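**Grapes going soft in 3 days, what am I doing wrong**

posted by natero_kitchen, 5 January 2023

Ok so I buy fruit once a week, big shop, and the grapes are always mushy by midweek. Apples hold up fine. I wash everything when I get home, dry it a bit with a towel, then back in the bag and into the bottom drawer. Fridge is maybe six years old, seems cold enough, milk is fine. Been happening since November. Is it the fridge or me?

---

**Sivaprasad Chowdary**

It's the washing. Don't wash grapes till you're going to eat them. Water sits where the stem goes in and they rot from there. Leave them on the stem too, pull off any split ones first day.

Second thing, the bag. A tied plastic bag holds all the damp in. Leave it open or move them to a bowl with a paper towel under. And keep them away from the apples, seperate drawer if you have one. Apples give off a gas that makes other stuff age faster.
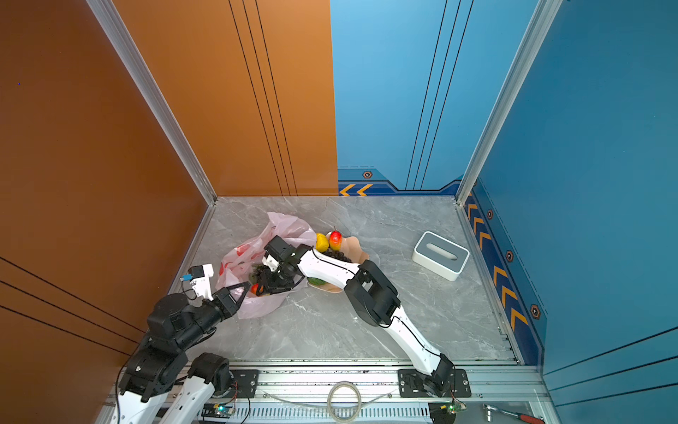

*Grapes and a red fruit, pink plastic bag*

If you do all that they should go well over a week. Mine do, back of the middle shelf.

---

**Rao_3140**

what he said but also check the store. my old place had them sitting out by the door all day, no chance. switched stores and problem gone

---

**odarura**

I just freeze them. Wash, dry, flat on a tray, 4 hours then into a tub. Kids eat them like candy. (Cut them up first for little ones.) Doesnt fix your fridge but no more waste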